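Ulstead Shared Workshop – gripper build group
Minutes, June meeting, 7.30 pm

1. Previous minutes
Agreed without changes.

2. Handheld grippers
The jaw pads from Follier have been fitted. Grip on thin cotton is better than with the old pads, but the trigger return is still slow. Stiffer springs to be ordered from Balamex. Handle screws to be checked before each session – two worked loose in May.

3. Cloth handling
Folding trials continue on the covered table. The sheet stays on, as bare tabletop gave too much slip. Dark cloths are to be used in the next set, starting from a crumpled state.
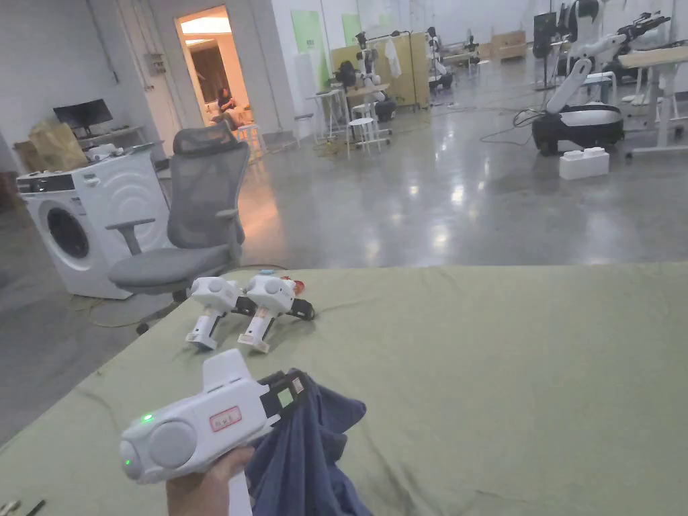 The log now stands at 1,753 grasps. Failed grasps are to be kept in the log and marked as such. Jaw opening to be noted at the start of every session.

4. Floor and cables
Cable covers were discussed. Barredo has quoted for 3 lengths; the quote was accepted. Cables to be coiled at close until they arrive.

5. Any other business
Spare jaw parts to go in the labelled drawer. Request for a second bench vice deferred.

Meeting closed 8.40 pm.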